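Tape marks as home position - acceptable or not?

odwood_dan
We've got a written rule at our place that every bench with an arm on it must have its reference cross in tape, checked at the start of each shift and signed for. New chap says this is daft and it should be scribed lines or dowels. Thoughts? I've been defending the tape for so long I've started to believe in it.

pelican_pete
New chap is right. Tape creeps. Tape gets picked at. Tape is what you use while you wait for the dowels, and then it's 2000 cycles later and you're still waiting.

odwood_dan
400 signatures in the logbook say it was fine every morning.

pelican_pete
400 signatures say someone had a pen.

mrs_grommet
Bit harsh. We run tape on the Velilgate benches and it's all right if the rule says when to replace it. Ours: any torn end, any lifted edge, any gap in a line, off it comes and you lay a fresh one with a steel rule. No patching. Patching is how you get a cross with opinions.

pelican_pete
And who decides what counts as lifted?

mrs_grommet
Whoever's signing. Fingernail test. If it catches, it goes.

odwood_dan
Our sheet only says "cross present". I may have written that. Went and had a look at bench two just now - blue tape, cross present, I suppose, though the left arm gives up before it reaches the middle. By mrs_grommet's rule it fails on all three.
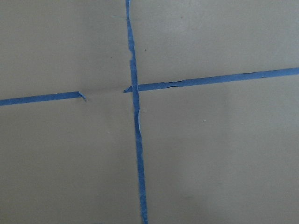
Marleny Zapata
Change the wording before you change the tape. "Present" will pass anything. Put "continuous, flat, both lines unbroken" on the sheet and see how many benches get through tomorrow, then have the dowel argument with numbers in your hand.

pelican_pete
Fine, but I'm still having the dowel argument.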